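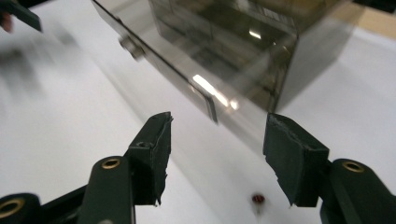

Fanderum Skallon hand-held gripper kit, long-term review

Posted July 6, 2025

Price as tested: $738 for a pair, tips and charger included, software extra

The Skallon is sold as a way to teach a robot arm without owning one. You pick up the gripper, do the job by hand, and the recordings go off to become training material. Fanderum's product page says "any household task, first try." I have been buying data collection gear long enough to be wary of the word "any," so I paid for a pair with our own money and gave them the kind of job I expected them to hate: small stuff, in and out of a tinted box with a little front drawer, on a white tabletop.

Setup took 40 minutes. The quick start card promises ten. Most of the difference went on pairing, which failed until I charged both units fully. The card doesn't mention charging at all. The grip itself is comfortable enough, though my thumb was sore by the end of the first session and the trigger spring is stiffer on one unit than on the other. Support told me this was "within range." They didn't say what the range was.

Tips and padding

My main complaint. The dark padded tips grip well when they are fresh, and then the edges go. Ours are torn and frayed, and a ragged edge matters a great deal when the thing you want to pick up is smaller than the tear. A new set of padding has to come from Fanderum, and our last order took long enough that I'd forgotten placing it. Mengal sells a cheaper tip that fits with some filing, but it is harder and things skate out of it.

With decent tips the precision is better than I expected, I'll give them that. The fingers stay parallel almost all the way to closed, and a little red bead of a head with a metal pin under it can be held by the head alone

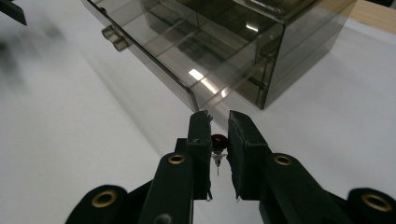 as long as you come in slowly and nearly square to it. Come in at a slant and one fingertip touches first and pushes the thing away, and then you're chasing it over the table. Practice helps. My hit rate over 554 logged pickups was 78 percent, and the early ones drag that down badly. A pair of tweezers would beat it easily, of course, but tweezers don't record anything.

Drawers are a mixed story. Wide, blunt fingers are fine for nudging a panel that already stands out a bit. For a flush one I never found a technique I'd want a robot to learn. The sales video shows a flush drawer being opened, and I would like to know how many takes that was.

Smoky plastic and anything else shiny are hard work for tracking. We had jumps in the hand position on a fair share of the takes near the box, and the review software flagged only the worst of them. I went through the rest by eye. If you are paying people to collect, budget for that, as it took me longer than the collecting did.

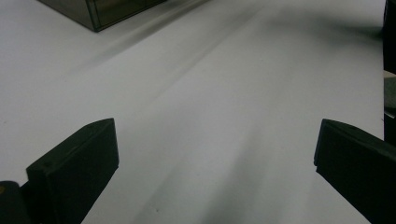
Working room

The jaws open wide, wider than on the Simau grippers we used before, and you pay for that in elbow room. Two people with one unit each is comfortable on a big table. On a small one you knock knuckles. A plain, bare stretch of surface between the fingers also gives the tracking very little to hold on to, and the manual's answer is to "add visual interest to the workspace." We put a patterned mat down for some later sessions and it helped a bit.

Would I buy it again?

One pair, maybe. I would not kit out a whole team until Fanderum sorts out the padding and puts the charging step on the card. A firmware update is due in October and is supposed to fix the tracking jumps. I've read that sentence about other products before, so the rating stays where it is until I have run it on my own takes.

Three out of five. Buy spare tips on the same day.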